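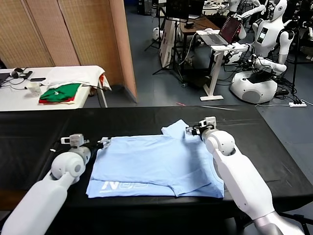
One reader, Shin, writes that a shirt folded from the bottom hem up always comes out too thick in the middle, and asks if we can say something about it before the next Saturday table. I am glad for this letter, and I will try to answer it in this item.

The thickness comes mostly from the first fold. If the hem goes up before the sleeves are inside, the sleeves have no place to go and they make a lump near the shoulder. In our circle in Priltstead we bring the sleeves in first, then one side, then the other side, and only after this we turn the hem. A printed shirt I like to fold so that the print is not bent. With a print low on the body this is not always possible, and then I accept a fold across it.

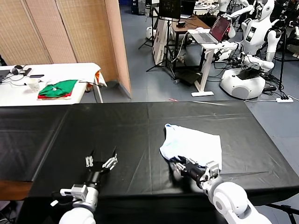 Light blue cloth on the black cover, with the green and red stack on the white table.

Many of you asked about the table cover. A plastic sheet is cheap and easy to wipe, but cotton slides on it when you pull too fast. Please keep one hand on the fabric while the other hand is working. The creases in the sheet also disturb a little, and a light shirt can look crooked when it is only lying over a crease. At home I use a bedspread, and it is better for folding but worse for cleaning.

A dark cover has one more good side. With a pale shirt you see every edge, so you notice quickly if the left side is longer than the right.
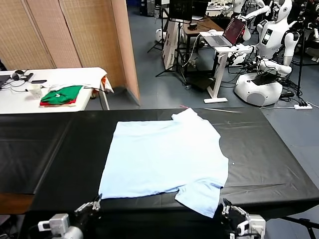
Brillanitz disagrees with me about the flattening and would like it to be written here that 30 seconds of smoothing is a waste when the shirt goes into a drawer anyway. For a drawer, maybe yes. For a shelf, where everybody sees the front of the stack, I still smooth from the neck down to the hem with the flat hand. I also pull the sleeves out to their full length before I start. A sleeve that hangs over the side of the table should come up again first, because its weight moves the whole shirt.

Crumpled shirts are a different work. Do not try to fold from the crumpled state. Take the shirt by the shoulders, lift it, give it 2 shakes and lay it down again. If you cannot find the shoulders, look for the collar and go outward from there.

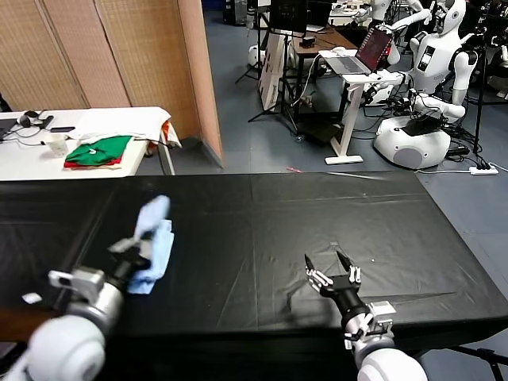 Light blue cloth lifted from the table. Folded green and red behind.

For the next meeting please bring 4 pieces each, and at least one with long sleeves, as we did only short ones until now. We have place for 20 people at the Prestia room and the door opens at ten in the morning. Small things like pens and paper scraps should go off the table before we begin, they like to travel inside the folds. Hangers are not needed.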